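Quarterly walk-through, Cilberg building, second floor plus loading area. Started Monday 7:35, before most people were in. Marked OK / FIX / ASK. Comments under each part, sorry about the shorthand, typed most of this standing up.

Last round's sheet is in the same folder. Four items carried over from it, marked (again).

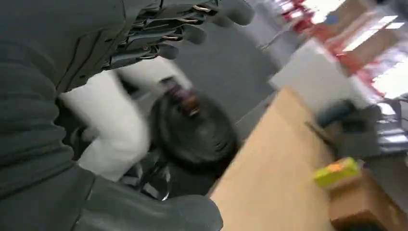
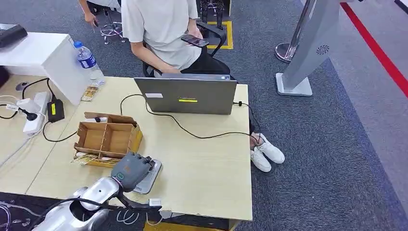

**Facilities & Safety – Cilberg site**

## 1. Exits and stairs

- [x] Exit signs lit, both stairwells – OK
- [x] Stair treads, front stairs – OK
- [ ] Stair treads, back stairs – FIX (again). Rubber nosing lifting on the third step down from the landing. Glue didn't hold. Needs screws this time.
- [x] Handrails tight – OK
- [ ] Back door opens fully – FIX. Opens, but hits the bike rack somebody moved. Rack goes back against the fence.
- [x] Push bar on loading door – OK, stiff

Comments: back landing had flattened boxes on it again. Moved them myself. Nothing gets stored on a landing, not for an hour, not for lunch. Tape line on the floor has worn off so I'll redo it in yellow.

## 2. Fire equipment

- [x] Extinguishers, hallway – gauges in the green, tags current
- [x] Extinguisher, kitchen – OK
- [ ] Extinguisher, loading area – FIX. Gauge fine, bracket loose, whole thing swings when you touch it.
- [x] Pull stations clear
- [ ] Sprinkler clearance in storage – FIX. Top shelf stacked too high on the left side. Keep everything below the red line.
- [ ] Smoke detector, copy room – ASK. Light isn't blinking like the others. Could be a different model. Called Boiko, waiting on a callback.

Comments: Boiko also still owes us the paper from the last alarm test. Without it the binder has a hole in it and the insurance visit will find the hole in a minute.

## 3. Electrical, cords, outlets

- [x] Panel door closes, labels readable
- [ ] Clear space in front of panel – FIX (again). Hand truck parked there. Moved it, was back by 10.
- [x] GFCI outlets tripped and reset, kitchen and restrooms
- [ ] Power strips plugged into power strips – FIX. Found under the front desk and in the small meeting room. One strip, one wall outlet.
- [ ] Cords hanging where a foot or chair can catch them – FIX in several places. Velcro ties are in the supply closet, second drawer.
- [x] Outlet covers – all there, one cracked by the water cooler, ordered
- [ ] Space heaters – two found, one has no tip switch. That one goes home.

Comments: please don't run anything across a walkway, even taped. If you need an outlet somewhere put in a ticket. Ticket 772 (new outlets, north wall) has been approved, waiting on the electrician's schedule. Until then the floor cord cover stays down, and stays in one piece, it was kicked apart when I got there.

## 4. Floors and walkways

- [x] Main hallway clear, full width
- [ ] Carpet seam by the elevator – FIX. Edge curling. Taped for now.
- [x] Mats flat at front entrance
- [ ] Wet floor signs – we own three, could find one. Look in your areas.
- [x] Elevator levels with the floor
- [ ] Loading dock edge paint – FIX (again). Almost gone. Zovholm quoted 185 dollars for striping, sent up for approval.

Comments: mop bucket was left full in the janitor closet overnight. Empty it. Smells, and it's a slip waiting to happen when somebody backs in there in the dark.

## 5. Storage and shelving

- [x] Shelves anchored to wall
- [ ] Load tags on racks – FIX. Missing on the two new ones. Old ones say 35 lb per bin, assume the same untill the new tags come.
- [ ] Heavy stuff low, light stuff high – FIX. Paper cartons on the top shelf, paper towels on the bottom. Swap.
- [x] Step stool – feet OK, latch OK
- [ ] Ladder – ASK. Small bend in the left rail. Red-tagged, do not use, I mean it.

Comments: Citavano delivery came in while I was doing this part and got left right in the doorway. Asked the driver to use the marked square next time. If you sign for a delivery you also move it.

## 6. Kitchen and break area

- [x] Microwave door and cord
- [x] Fridge temp OK
- [ ] Toaster crumb tray – FIX. Full. Really full.
- [ ] Sharp knives loose in the drawer – FIX. Blade guards are on the list.
- [x] Hot water tap, not scalding
- [ ] Dish towel next to the hot plate – moved. Hook is on the other wall for a reason.

## 7. First aid and eye wash

- [ ] Kit, front – FIX. Burn gel expired, almost out of small bandages, scissors gone.
- [x] Kit, loading area – complete
- [x] Eye wash ran clear
- [ ] Emergency number sheet – FIX (again). Still lists the old front desk extension. New one printed, needs laminating.

Comments: if you take the last of somthing from the kit write it on the card inside the lid. Card was blank and the bandage box was empty.

## 8. Drill

Skipped this round. Next one is in September, morning, weather allowing. Meeting point is the far side of the lot by the light pole – the near side is in the way of the trucks. Headcount sheets will hang by both exits.

## To do, in order

1. Back stair nosing
2. Extinguisher bracket, loading area
3. Panel space, put tape on the floor
4. Chained power strips
5. First aid restock, order has to go in by Friday to ship free
6. Number sheet
7. Carpet seam
8. Dock striping, once approved

Fixes 1 to 4 get rechecked in 20 days, the rest at the next walk-through. Tickets go in the usual queue, put "walk-through" in the subject line so they don't end up with the lightbulb requests.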